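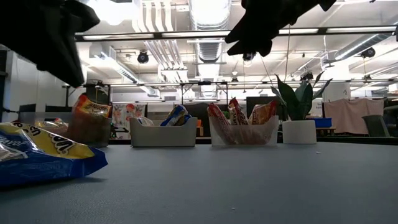
**Ticket 567 - Snack sorting table, bins keep getting mixed**
Site: Varkport office, second-floor break area
Supplier: Wenden (weekly snack delivery)
Category: Pantry / supplies
Status: Closed in February, notes kept for the next refill setup

**Problem as reported**

Chips and bars are ending up in the same bins. People looking for a bar have to dig under chip bags, and the bars at the bottom get crushed or go past their date. The refill sheet says each bin has one type, but it doesn't match what is on the table by early afternoon. Two complaints came in the same week, one from the front desk and one from the Clellis team upstairs, who share the delivery.

**Setup at time of report**

- Gray table, bins in a row along it
- Brownish see-through bin on the left, white bin in the center, clear plastic bin to the right of the white one
- Refill from the Wenden carton at 10 a.m.
- No labels on any bin

**Log**

*Entry 1.* Checked the row before the refill. Chip bags were in both the left bin and the white bin, with smaller wrapped items next to them. A blue and yellow chip bag was lying on its side on the table in front of the left bin. The red-wrapped bars were in the clear bin, where the sheet wants them. So the bars have a place and the chips don't.

*Entry 2.* Asked for the refill sheet. It lists "bin A, bin B, bin C" and nothing else. The person filling in the morning starts from the left and the person covering lunch starts from the right, so A and C trade places depending on who is on. Changed the sheet to say brown, white, clear.

*Entry 3.* Tried the plain fix first: chips in brown, small wrapped items in white, bars in clear. Held until lunch. After that there were chips in the white bin again. The brown bin was full and the extra bags had gone into the nearest bin with room.

*Entry 4.* Looked at the delivery amounts. The order is 181 pieces per week and 50 of those are chip bags. The whole chip order was going out on day one. The brown bin can't take that many standing up, and if they are laid flat the bottom ones get crushed. Moved the extra chips to the closed cabinet and set the morning refill to one layer, standing.

*Entry 5.* Put a label on the front of each bin. Paper tape came off the clear plastic after a day. Replaced with the white stick-on labels from the mail room. Those have stayed on, including on the low white bin, where the sides flare a little and the label has to go on straight from the middle out.

*Entry 6.* Front desk asked if the white bin could be swapped for a taller one. Fernandes has a taller version in the catalog but it is also deeper, and it would push the row past the end of the table. Not ordered. The low sides are fine for small items once the chips are out of it.

*Entry 7.* Checked after lunch for a full week. One chip bag in the clear bin, once. Bars easy to reach. No new complaints from Clellis.

**Cause**

Too many chip bags put out at once, unclear bin names on the refill sheet, and no labels on the bins.

**Fix in place**

1. Brown bin: chips only, standing, one layer.
2. White bin: small wrapped items.
3. Clear bin: bars, older dates in front.
4. Extra stock stays in the cabinet - don't leave it on the table.
5. Bags left lying on the table go back in the brown bin if they are sealed. Opened bags go in the trash.

**Still open**

The Wenden carton arrives with bars packed under the chips, so the carton has to be emptied before anything can be put away. Asked them to pack the bars on top or in a separate box. They said they would pass it on to the warehouse. If the next carton comes the same way, open a new ticket and link it to this one.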